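About us

Hello, and thanks for clicking on the page that most people skip! I'm Mererid Rowlands and I run Relgate, a small secondhand homeware shop and workroom in Kendthorpe. We take in the ordinary bits of a house that still have years left in them, clean them, mend what wants mending and sell them on. Plates, racks, trays, small tables, tablecloths, pictures for the wall. If it's lived in a kitchen or near one, we've probably had one through the door.

I started out with 14 boxes of my aunt's kitchen things and nowhere to put them. She'd kept everything, and kept it nicely, and I couldn't bear to see it all go in a skip. So I rented a corner of the old Wogan building for one February, thinking I'd sell what I could and be home by spring. I'm still here (we've got the whole ground floor now, and a kettle that works).

The workroom is behind the shop, and it's where most of my day goes. Things come in mixed up, because that's how people pack when they're moving or clearing – a dish rack in with a painting, a tub in with the cutlery – and I've stopped trying to make donors sort it first. It all goes on a table and we work outwards from there. We hang on to flat cardboard as well, for wrapping and for standing between things that might scratch each other.

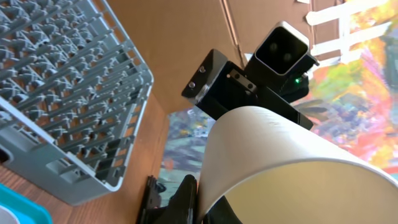
I've got a real soft spot for dish racks, which I know is a strange thing to put on a website. They're the thing people forget to buy when they move into a first flat, and then they're drying pans on a tea towel for a month. The plastic ones with lots of little prongs take the most cleaning. I use an old toothbrush and warm water with a bit of bicarb, and I go along the rows one at a time with the radio on. A grey one will go with any kitchen going, so they never hang about for long. White ones do stain, and I'll knock the price down if I can't get the tea marks off.

Pictures are the other thing I can't say no to. We don't do antiques and I'm no expert, so please don't bring me your grandfather's oil painting for a valuation! But bright, cheerful, slightly mad canvases by people who plainly enjoyed themselves with the paint – yes please, all day long. They cost less than a takeaway and they change a room completely. I keep a wall for them on the left as you come in, and it never looks the same two weeks running.

Then there are the tables and what goes on them. Our rule is that we sell marks and all, as long as you know about them. A wooden top can be cleaned up and waxed and it'll forgive you nearly anything. Wipe-clean surfaces are harder, as a scratch in one of those is there for good. I'd still much rather sell you a cheerful turquoise one with a few scratches than see it thrown out, and once there's a teapot and a plate of toast on top I promise you'll stop looking. Anything with a mark gets a little paper tag saying so, and the price comes down to match.

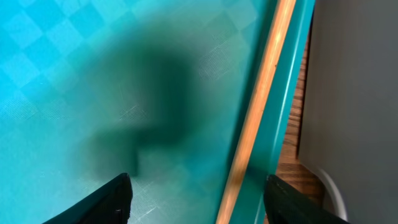 Dilwen wrote to us in the autumn to say she'd covered every scratch on hers with a fruit bowl inside a day, and then her children moved the fruit bowl and added a few more of their own, so she's given up and is perfectly happy. She did wish we'd stock more round cloths, as hers are always too long at the corners. Point taken, Dilwen, I'm looking out for them.

A few practical things. We're open Tuesday to Saturday, ten till four. You can drop things off whenever the shop's open, but if you've got more than 2 boxes please ring first so I can clear a space. We can't take electricals, mattresses or knives. Cracked plates are fine, by the way, as they go to the Jakilport mosaic class, who come by every month with a barrow and are always short of blue.

Everything on the shelves is priced at £32 or under, tables included. Delivery in Kendthorpe is free if you spend over £20, though you may have to wait until I can borrow the van. If something isn't right when you get it home, bring it back within 14 days and I'll swap it or give you your money.

Do come in and have a rummage, even if you don't need anything. The bell on the door sticks a bit, so give it a good push and shout if I'm out the back.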